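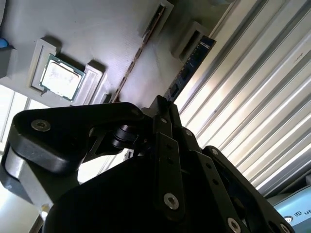
Nescombe Technical Institute
Introduction to Computer Hardware
Handout 5: Handling and Seating Processors and Memory Modules
Prepared by Ariel Lacson
Revised 12/05/2024

Purpose of this handout

This handout accompanies the second bench session of the term. Students are expected to have read it before arriving. It covers the two components that are most often damaged by handling in the first weeks of the course: the desktop processor and the memory module. Motherboard installation is treated in Handout 6 and will not be repeated in this session.

Terms used in the session

Processor (CPU). The complete part as it is lifted and placed, including the substrate and the metal lid.

Substrate. The thin board on which the processor is built. It is commonly green, and on most desktop parts a narrow margin of it can be seen around the lid. The margin is where the part should be held.

Integrated heat spreader. The metal lid fixed over the processor. It carries heat from the chip beneath it to the cooler. Students sometimes refer to the lid as "the chip." In written work, please use the full term or the abbreviation IHS.

Memory module. A narrow circuit board with a row of memory chips along its length and a line of contacts on one long edge. The color of the board varies by manufacturer and has no bearing on type or speed.

Key notch. The small cut in the contact edge of a memory module. Its position differs between generations of memory and prevents a module from being inserted in the wrong kind of slot.

Holder. The raised fixture in which a component rests between exercises. Processor holders are square with raised walls. Module holders are rectangular, and the module stands out from them.

Before touching any component

Remove rings, bracelets and watches. Fasten the wrist strap and test it at the station by the door. The lamp must show green before work begins. Long sleeves are to be rolled above the wrist.

Clear the bench of paper, drinks and personal items. Components are to be placed only in their holders or on the antistatic mat, never on a notebook or on the lid of a laptop.

The processor

1. Lift the processor by two opposite edges of the substrate, using the thumb and forefinger. Do not press on the underside.

2. Inspect the heat spreader under the bench lamp. Tilt the part slowly, as glare from a polished lid can hide smudges and old residue. Fingerprints are to be removed with a lint-free wipe and a small amount of isopropyl alcohol.

3. Inspect the underside. On parts with pins, look along the rows from two directions. A bent pin is reported to the instructor and is not straightened by the student.

4. Find the corner mark and name it aloud to your bench partner before placing the part.

5. Lower the part straight down. It must settle under its own weight. If it rests at an angle, lift it out completely and begin again. Sliding or twisting it into position is the usual cause of damage in a real socket – the habit must not be learned on the practice holder.

A processor resting slightly crooked in a holder is not harmed by it. The same position in a motherboard socket would be a fault. Students should therefore correct the angle each time they see it, including when the part was left that way by the previous group.

The memory module

1. Hold the module by its two short ends. Keep the fingers away from the contacts and from the memory chips.

2. Read the printed label, if there is one, and enter the capacity and type on the worksheet. Where the print cannot be read, write "not legible." Do not guess.

3. Compare the key notch with the slot before bringing the two together.

4. Open the retaining clips on the slot. Some boards have a clip at one end only.

5. Set the module upright in the slot and press evenly at both ends until the clips close. The Vamix practice boards are stiff and need a firm push. The older Zornik boards need much less.

6. To remove the module, open the clips first and lift the module straight up.

Worksheet

Each pair completes one worksheet. Record the bench number, the condition of each part on arrival, the number of attempts needed to seat it, and its condition at the end. An entry of several attempts does not lower the grade. A missing entry does.

Answer the following in complete sentences on the reverse side:

Why is thermal compound applied to the heat spreader and kept off the substrate?

What would you check first if a module stood higher at one end than at the other?

Which parts of a memory module may safely be touched?

Closing the bench

Return every component to the holder from which it was taken. Spare modules go back into their antistatic sleeves and then into the Dela Peña cabinet, second drawer. Used wipes are discarded in the covered bin. The wrist strap is removed last.

Damaged parts are to be reported before leaving the room, using the form kept at the instructor's desk. There is no charge to the student for a part damaged during supervised work.

Reading for the next session

Course reader, page 119 to the end of the chapter. Bring a written summary of no more than 300 words on the differences between pin and land contacts. Summaries are collected at the start of the session.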